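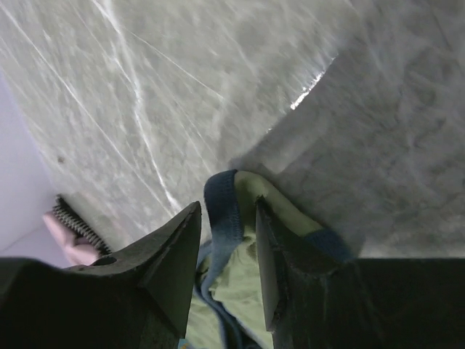 Mamo recipe card index — readme

Typed-up index of the Mamo newsletter recipe pages. 2,654 entries, one row per recipe. Omid Ranjbar did the typing, Margaux Le Goff the French titles.

Files
recipes.csv — title, issue, page, main ingredient, oven yes/no
titles_fr.csv — 733 rows, French only 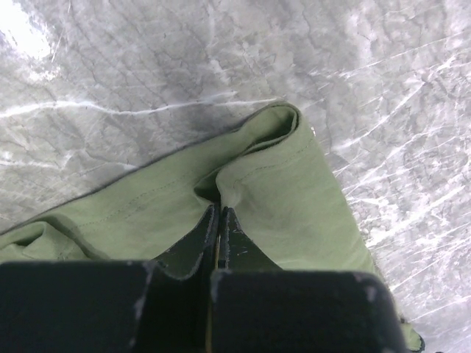 Spelling left as printed, so "zuchini" stays. Search both ways. Blank page field = page number missing on our copy. Oven column is a guess for the early issues, sorry.

Duplicates: plum cake is in there four times, all diffrent. Keep them all please.

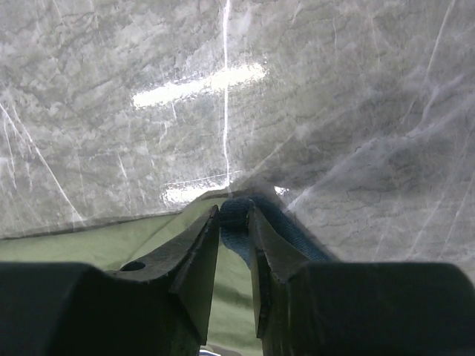 Vol. 7, No. 3

First issue with metric amounts. Before that cups and spoons only — no conversion done. Row ids from this issue on start at 4,000, don't renumber.

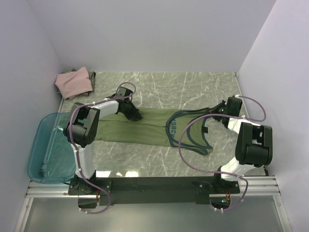 To do
- soups, last 100 rows need a second read
- merge Margaux's accents fix (sent Thursday)
- pickles vs preserves, pick one tag

Corrections to Omid, with row id.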